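Dessiner pour les autres : notes pour mon intervention à Cestmont
Samedi 4 septembre 2021

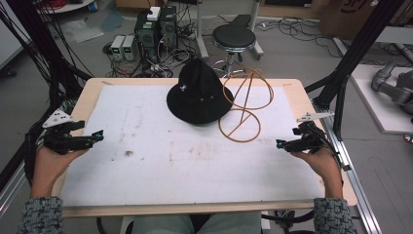
Chapeau de feutre noir et son petit ornement argenté.

Bonjour à tous, merci d'être venus un samedi matin (et merci pour le café !). Me présenter vite fait : illustrateur, lettreur quand il le faut, et depuis avril je fais des étiquettes et des pochettes de disques. Ne pas raconter les études, on s'en fiche.

Commencer par l'histoire Mathebula. Ils voulaient une mascotte pour leurs pots de confiture, je leur ai envoyé 10 croquis. Dix ! J'étais tout fier. Réponse du client : « On ne sait plus lequel on aime. » Laisser rire un peu. Depuis j'en envoie 3, jamais plus, et je garde les autres dans un carton – il y en a un qui a fini sur la pochette de Jacobus Buthelezi, d'ailleurs. Montrer la pochette, la faire passer dans les rangs.

Ensuite parler d'argent, parce qu'on me pose toujours la question à la fin et qu'il ne reste plus de temps. Première étiquette : 700 euros, droits compris, pour tout et pour toujours. J'étais ravi, j'ai invité mes parents au restaurant. Et puis Gradico a repris le dessin sur ses cartons, ses camionnettes, ses tabliers, et moi je regardais passer mon renard en camionnette. Pour Cletberg j'ai demandé 3000 euros avec une durée et une liste de supports, et ils ont dit oui par retour de mail. (Pause. Boire.)

Lire à voix haute le paragraphe du contrat, celui sur les supports. Lentement, c'est du charabia la première fois.

Les retouches : deux allers-retours inclus, après je facture. Raconter le coup des moustaches du renard si la salle est réveillée, sinon sauter.

Le lettrage à la main – je m'emballe toujours là-dessus, regarder l'heure ! Dire juste que je trace au crayon, en grand, puis je réduis. Les petites bavures, je les garde presque toutes.

Questions. Si personne ne se lance, demander qui a déjà travaillé gratuitement et attendre que les mains se lèvent. Penser à récupérer la pochette.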